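Second arm: buy now or wait for January?

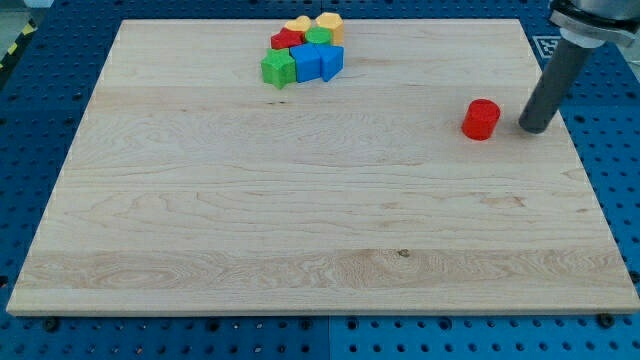

Shape blocks on the maple-look board, rod tool by the red cylinder.

batista_bench
We have 500 left for tooling. Unditz wants 84 per rod. I say buy 4 and skip the gripper.

nirville
A very expensive finger, then. Price a real gripper.

batista_bench
It's a finger that fits the budget.

pegboard60
Disagree with nirville. Pushing blocks doesn't need jaws. Put 60 aside for bolts, you'll lose them.

nirville
And when somebody wants one picked up?

batista_bench
That's a January problem. Quote request went to Bendalano 8/6/18.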